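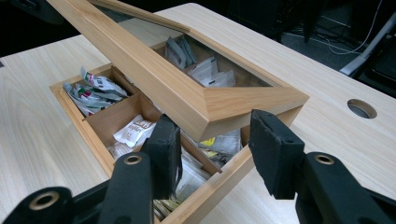

## Tea Box Task: Recording Your First Demos

Welcome to week three of the Korell club! You'll use the hand-held gripper to record yourself picking tea packets, and it's great fun once you find the rhythm.

1. Open the lid all the way before you start recording. Packets at the back can be seen through the glass, but you can't reach them that way!
2. Hold the gripper over one compartment with the pads open. Keep a steady wrist – the foam pads need to come down on both sides of the packet.
3. Close slowly. Foil packets slide more than paper ones, so practice on paper first.
4. Lift straight up, clear the divider, and set the packet down on the desk.
5. Stop recording and save to the Barasa folder with your initials.

Dropped one? Keep going and try again in the same take. Kerubo Khaemba's group left their fumbles in last May and we learned a lot from them.

The club has 1647 takes so far, and we'd love to hit 2181 before the Jostside meet. Peninah Nyamweya has the sign-up sheet for gripper time – grab a slot early, they go fast!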